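Grinder Notes: Burr Alignment and Retention on the Volldale Hand Grinder

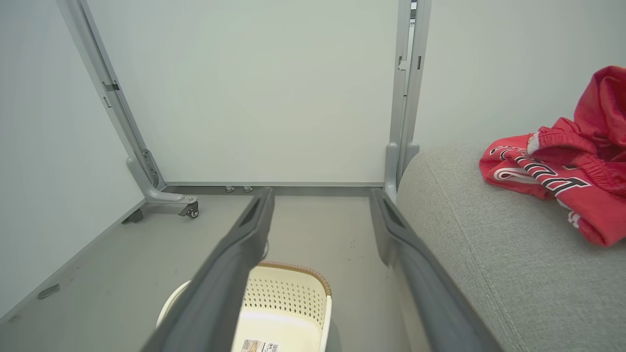

Cream basket with a woven-look brown rim, in a small back room.

November 30, 2022

The Volldale hand grinder has been on our price list since September, and most of the questions that reach the bench concern two points: how the burrs should be aligned after cleaning, and how much coffee stays inside the body between doses. This item covers both, with a short section on the new Storov adjustment ring at the end. Owners of the older Barreto grinder can follow the alignment section as written. The retention section does not apply to it, as the Barreto has a different lower chamber.

Burr alignment

The Volldale uses a conical steel burr set. The inner burr is carried on the main shaft, and the outer burr sits in a machined seat at the bottom of the body, held by a threaded retaining collar. The shaft runs in 2 sealed bearings, one under the crank and one just above the burrs. If both bearings are seated fully, the inner burr will run true without shims. Nearly every alignment complaint we have handled came down to a bearing or an outer burr that was put back with coffee grounds behind it.

Before reassembly, brush out the outer burr seat and the threads of the collar. A dry nylon brush is enough. Do not use water on the body, and do not use oil on any surface that touches coffee. Wipe the back face of the outer burr with a lint-free cloth and look at it under a strong light. A thin film of fines packed into the seat is hard to see from the front and can tilt the burr enough to widen the particle spread at espresso settings.

Set the outer burr in place by hand. It should drop in flat and turn freely until the locating notch engages. If it rocks, take it out and clean again. Tighten the collar by hand until it stops, then a further small turn using the supplied key. More force does not improve the fit and may mark the seat.

Fit the shaft with the spring and washer in the order in which they came off. The washer goes between the spring and the upper face of the inner burr. We have received grinders with the washer left on top of the spring. They still grind, but the inner burr wanders under load and the zero point shifts from one day to the next.

To check the result, close the adjustment until the crank will no longer turn under its own weight, then open it by single clicks. Listen for contact as the crank goes around. Light, even contact through the full turn means the burrs are parallel. Contact in one part of the turn means that one side is closer than the other. Loosen the collar, rotate the outer burr to the next notch position and repeat. There are 4 notch positions. If contact stays on the same side of the body in all of them, the fault is in the seat or the lower bearing and the grinder should come back to us. If contact moves with the burr, the burr itself is at fault, and we will send a replacement set.

Zero point

After cleaning, find the zero point again before going back to old settings. The number on the dial has no fixed meaning once the collar has been removed. Record the zero point as the first click at which the crank turns with no contact sound, and count outward from there. For a medium roast in a manual lever machine, Mireille Hakim on our bench starts at 12 clicks from zero and moves by single clicks according to flow. Lighter roasts generally need a finer setting. Filter brewing lies well outside this range and should be set by taste and drawdown time.

Retention

Retention is the weight of ground coffee that stays in the grinder after the dose is complete. In a hand grinder it is usually low, but it matters for people who change beans often or who use small doses. In the Volldale, grounds collect in two places: on the ledge beneath the outer burr, and on the legs of the lower bearing support. Static holds most of them there. A smaller amount packs into the burr teeth and is pushed out at the start of the next dose.

A single drop of water stirred through the beans before grinding reduces the static part. Apply it with the wet handle of a spoon and stir for a few seconds. A spray bottle gives less control over the amount. Beans that look wet have had too much, and the moisture will cause fines to cake on the ledge, so the result is worse than with dry beans.

Tapping the side of the body at the end of the dose releases part of what is left. Tap with the palm, with the catch cup still in place. Avoid knocking the grinder against a counter. The body will stand it, but the lower bearing support is a light casting and repeated shock can loosen its fit.

Owners who wish to measure retention should weigh the empty grinder, run a dose through it, and weigh the empty grinder again after the catch cup has been emptied and wiped. Weighing the beans in and the grounds out is less reliable, as any water added will be counted on one side only. Use a scale that reads to a tenth of a gram or finer. Start with a grinder that has already been used since its last cleaning, otherwise the first reading will include coffee that fills the burr teeth once and then stays there.

Yara Ghanem has been running the same test on returned units before and after service. Her notes show that worn burrs do not by themselves raise retention. A rough or stained ledge does. Cleaning that area with a dry brush once a week is sufficient for most home use. Full disassembly can wait until the burrs are due for inspection.

Storov adjustment ring

The Storov ring replaces the standard dial on the Volldale and divides each click in half. It is held by the same retaining screw and needs no change to the shaft. We suggest it for lever machines without a pressure gauge, where grind is the main control over flow and a full click can move a shot from slow to stalled. For pump machines and for filter brewing the standard dial is fine enough.

Two points on fitting. The detent ball sits loose in its pocket once the dial is lifted, so work over a tray or a folded towel. The screw should be tightened with the crank removed and the shaft held still, or the ring may bind on the ledge of the body and give a false stop. If the ring feels stiff in one direction only, back off the screw slightly and test again before assuming that the detent is at fault.

The ring does not fit the Barreto, which has a narrower shaft. We have asked Gasell, who machine the rings for us, whether a second bore size is practical. They have the drawings and a sample shaft. There is no date for it yet.

Parts and service

Outer burrs, inner burrs, springs, washers and detent balls are held in stock. The full burr set for the Volldale is listed under part 766. Please order the burrs as a set. The two halves are matched at the factory, and a new inner burr run against a worn outer burr will not give a stable zero point.

Grinders sent in for service should be empty of beans and packed with the crank removed. Put the crank in a separate bag inside the same box. Include a note with the brewing method, the usual setting in clicks from zero and the fault as you see it. Leave the burrs as they are, without cleaning, if the complaint concerns alignment or retention. The bench needs to see where the coffee has collected.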